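Session 8 handout -- the two-arm folding cell
Workshop robotics evening course, Lurcombe
Notes by Fares Dabbas, September 2025

Bring these notes with you. You will also need your copy of the wiring sheet from session 7 and a set of metric hex keys. Safety glasses are on the hook by the door.

## 1. Where we are

The frame is up, both arms are fixed to the rail and both controllers talk to the laptop. In August we could move one arm at a time. This session is about getting both to work on the same piece of cloth without hitting each other.

The job we have set ourselves is to take a T-shirt that has been dropped anywhere on the cloth, spread it flat, fold it and put it in the basket. We are still on the first part. Spreading is harder than folding, and most of the time in this course will go on it.

## 2. The frame and the rail

The cell is a small enclosure with aluminium corner posts and a panel on three sides. The front is open, and that is where the arms come in. Both arms stand on one rail so that the distance between the bases stays fixed once it has been measured.

Points to remember when you build your own:

- Cut the rail first and build the rest to suit it. Last year's group did it the other way and had to remake the side panels.
- Tighten the base brackets in two passes. Finger-tight, check square, then tighten fully.
- Mark the bracket positions on the rail with a scriber. Pen rubs off.
- Leave the ends of the rail clear. You will want to clamp things to them later.

The panels are papered and there is a patterned cloth on the work surface. A folding program that only works on a plain white table is not much use in a house, so we test against a busy background from the start. If you prefer to begin with a plain cloth at home, do, but change it before you tune anything.

## 3. Cables

Each arm has a cable running along the outside from the gripper end back past the base. This is the part that goes wrong most often.

The rule is to leave slack at the joints and take it up on the straight parts. To check it, switch the arm off, hold it, and move it by hand to the furthest point it can reach in each direction. The cable should never go tight and should never drop low enough to drag across the cloth. Do this again after every change to the cable, including small ones.

The little circuit boards hang below the rail for now. They will go in a proper box (the Doreck one, if it arrives) before the end of the course. Until then, do not lean tools against the front of the cell -- a spanner across a live board will end the evening.

## 4. Setting the shared origin

Both arms need to agree on where things are. We do this with the brass pin.

1. Clear the cloth and fit the pin in the hole in the base board, through the slit in the cloth.
2. Bring the left gripper to the pin at slow speed until it just closes on it. Save the position.
3. Back the left arm off completely.
4. Do the same with the right arm.
5. Run `origin_check`. It prints the difference between the two arms in millimetres.

Anything under 2 is fine. If you get more than that, look for a loose bracket before you touch the software. The file it writes is called `mansour.cfg`, after the workshop where the first version was made. Keep a dated copy each time.

## 5. Speeds and the no-go strip

There is a strip down the middle of the cloth, 36 mm wide, which only one arm may enter at a time. The program handles this with a simple flag. The arm that wants to go in asks, and waits if the other one already has it.

The exception is when both arms are holding the same garment. Then the strip is switched off and the speed is limited instead. The limit is set in the Ustiletti controller script, on the line marked `PAIR_SPEED`. Please do not raise it. If you think it is too slow, write down why and we will look at it together.

## 6. Getting hold of the shirt

A shirt in a heap gives you very little to go on. You usually cannot find the collar or a sleeve, and there is no use in programming as if you could. We use this order:

- Find the outline of the heap against the cloth.
- Choose two points on it, well apart, one for each arm.
- Close both grippers and wait.
- Lift a little, then pull apart slowly until the load on either wrist rises.
- Lower, let go, look again.

Expect to repeat this several times. Each round should leave the outline larger than before. If it has not grown after three rounds, choose new points on the other side of the heap.
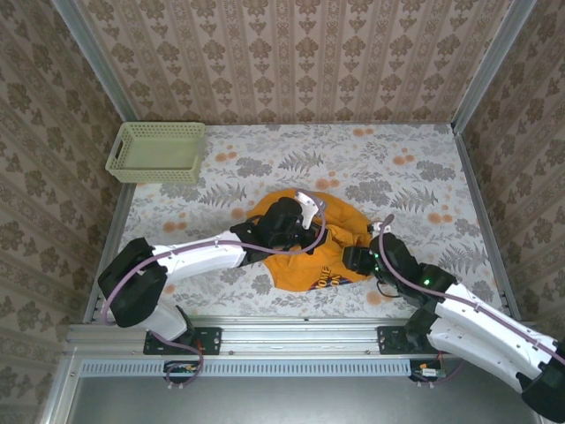

*Fig. 1. Both arms at work on the bunched shirt, one gripper at its upper left and the other on its right side. The basket is at the back left.*

Use a shirt in one strong colour that is not in the cloth. Printed lettering can be a help or a nuisance. When it is partly hidden in the folds, the outline finder sometimes takes a dark letter for a gap in the fabric. Set `fill_holes` to on and this mostly goes away.

## 7. The log

Every attempt is written to the log, good or bad. At the last count we had 2,078 entries. Do not delete the bad ones. When you add a note by hand, put your initials and say what you saw, for example "left slipped on lift" or "cable caught". "Didn't work" is no help to the person reading it later.

## 8. Work for the session

In pairs, one on the keyboard and one at the stop button. Swap after each part.

a) Check the cables as in section 3 with the power off.

b) Set the origin and write the result on the sheet by the laptop.

c) Run the spreading routine from a fresh heap. Record how many rounds it took.

d) Change the rule for choosing the two points. Try the widest pair first, then the pair nearest the bases. Compare your records.

For next time, read through the basket routine in the shared folder. The basket has to go back on its marks before each run, and the handle slot should face left.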